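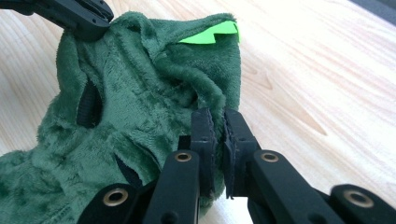 Gripper on the green plush, Plavley open day, June

tinshed_806
Finally went to the Plavley open day, after missing it two years running, and I've got to say it was miles better than I'd been led to expect on here. I went for the afternoon session (starts at 2, don't bother with the morning, the car park at Skirkby is chaos until lunch) and spent nearly all of it in the far hall where they do the soft stuff. Cloth, fleece, plush, anything that flops.

They let you have a go with the hand-held grippers! You squeeze, the two fingers close, and you try to get hold of one fold of this dark green fuzzy thing without dragging the whole heap along with it. Much harder than picking up a box. I kept grabbing far too much and ending up with a great fistful. The woman running the table told me to go in shallow and let the pads do the work, and after that I got on a lot better.

Anyway, well worth the trip. Anyone else there?

mossbank
I was there in the morning and yes, the parking was dreadful. We ended up walking in from the garden centre. Did you see the big arm in the main hall stacking crates? My lad wouldn't leave it alone. We never made it to the cloth tables, the queue was out of the door.

oldgreaser
Went last year, didn't go back. It's a sales day with biscuits. You get shown the one thing that works and steered past everything else. And I don't see what members of the public pinching a bit of fleece has to do with automation. If a person's holding the gripper, it's a litter picker.

tinshed_806
Bit harsh! They explained that bit, to be fair. The idea is you do the job by hand with the same sort of fingers the robot would have, it all gets recorded, and then they've got something to teach the arm with. They were after 274 goes by closing time and had the tally up on a whiteboard. No idea if they made it, I left before the end to beat the traffic.

Here's another from my table. I like the brass rings in the linkage, it's a nicely made bit of kit up close.
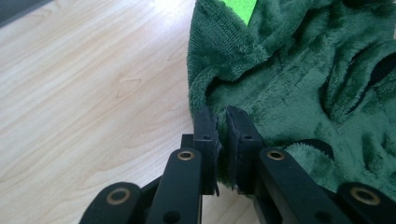
Seixas
Folding is the part I'd want to see before getting excited. Grabbing a bit of cloth is one thing, getting it flat and squared up is another, and I've sat through plenty of demos that stopped at the grab. Did they show the arm doing any of it by itself?

tinshed_806
They did, at half three. It was on a tea towel and a little fleece blanket though, the plush was for us lot to play with. The tea towel went fine. The blanket took three tries and one corner stayed tucked under, and the chap just said "well, that's where we are" and carried on, which I quite liked.

oldgreaser
Three tries on a blanket. I rest my case.

mossbank
You should see my lot try and fold a fitted sheet, I'd take three tries!

Seixas
Fair play to them for running it live in that case. The Ferkcombe one I went to was all video, and you could tell it had been sped up. Is it still free to get in?

tinshed_806
Free, but you have to book. 100 places per session and the afternoon filled up quickly. The hands-on slots are first come, so go straight to the far hall and do the main hall after. Tea is extra and not very nice.

oldgreaser
So they've dropped the biscuits as well.

tinshed_806
There were biscuits. Custard creams, by the door. You might have cheered up a bit.

mossbank
Right, I'm going to book the afternoon next time and leave the car at Skirkby station, it's only 60p more on the bus. Does anyone know if under-tens can use the grippers? The sign at the entrance didn't say.

tinshed_806
I saw a girl of eight or so having a go with her dad, so I should think so. Might be worth emailing them first.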